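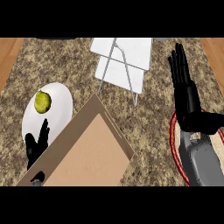 Good practice for a kitchen helper robot: the rules we use at our counter

I teach evening cooking classes in Dosgate, and since two years I also help people who get a two-armed helper robot for the kitchen. They read the manual for the charging and the software, and then they have many questions about ordinary things. Where does the plate go? Can I cut onions next to it? These are my house rules. Some come from the manual of the seller, some I learned from mistakes of my students, and a few are only my taste.

Before you switch on

Clear the working area first. A robot can work with things standing behind its job, but every extra thing is one more thing to push over. In my classes we leave on the counter only what belongs to the job, and the rest goes to the back edge or to the table.

Wipe the counter and dry it. A wet stone counter is slippery for plates, and a plate that slides two fingers to the side is no longer where the robot saw it. If your counter has a strong pattern, with many dark and light spots, choose plates and boards in one plain color. White is best on brown stone. Small brown things like nuts or dates I put always in a bowl, never directly on a stone with spots.

Look where the cables go. A cable needs enough slack that the arm can reach its farthest point without pulling, and it should not lie across a plate, a box or the burners. Move the arm once through the whole reach with nothing on the counter and watch the cable during this. I prefer cables in a bright color. Black cable on dark stone is easy to miss with the eye, and then you put a hot pot on it.

Leave 30 centimeters free between the working area and the stove. If your kitchen is small and you cannot do this, then the stove stays off while the arms are moving. There is no exception for "only a small flame."

Your own hands

This is the rule I repeat most. When the arms are active, your hands stay out. If the pear rolls, let it roll. If a box tips, let it tip. First press stop, wait until both arms are still, and then reach in.

Stand at the side, where you can reach the stop button without leaning over the counter. Majdi Hakim from the repair shop in Sandberg showed me a good habit: he says "going in" loudly before he reaches for anything, even when he is alone. I felt silly with this for one week and now I do it also.

Long sleeves must be rolled up and an apron tied at the back. Long hair tied too. Children may watch from the other side of the table, and pets are out of the room with the door closed.

Plates, boxes and what goes in them

For moving fruit from a plate to a box, please think about these points:

Use a plate with a low rim. Deep bowls are difficult because the fingers touch the wall before they touch the food.

Put one piece of fruit at a time when you begin. After it goes well for some days, try more.

Open a cardboard box completely, and fold the flaps outside or cut them off. A flap that stands half up will catch a finger or a sleeve of the cable.

Do not let the box stand on the rim of the plate. It is a common small mistake, and the plate can tip when something heavy drops into the box.

Do not use a box which had cleaning products in it. Also not for fruit with skin.

Put a folded towel in the bottom of the box for pears, peaches and tomatoes. Soft fruit gets brown marks when it falls even from a small height. A ripe pear I still move by hand, and the hard ones I leave to the robot.

Speed and force

Begin with the slowest speed. The Clurnia handbook for our class model has speed steps from 1 to 5, and I do not go over 4 in a kitchen with people. For the grip, begin light and make it stronger little by little. A lemon forgives you. A pear does not forgive you.

Cleaning

Clean the fingers before food and after food, with the power off. A damp cloth with a little dish soap, then a second cloth with only water, then dry. Go between the fingers and around the base of the thumb, where juice collects. Never spray directly on the wrist or on the place where the hand joins the arm.

If you touched raw meat or eggs at the same counter, clean the counter and also the robot fingers before any fruit or bread. I do not give raw meat to the robot at all.

Write it down

Keep a small notebook near the counter. Write the job, the speed, and what fell or got stuck. After roughly 100 entries I could see that most of my trouble came from plates standing too near to the edge. Now I have a strip of tape as a border, and plates stay behind it.

If you have a Trulano stand or another folding holder on the counter, test it with your finger first. When it moves from a light push, it is too light to stand near the arms, so put it far back or take it away.

Questions about your own kitchen can go in the comments. I answer slowly in August, when the class is closed.

41 shares | 12 comments

Contact | © Dosgate Evening Kitchen | Back to top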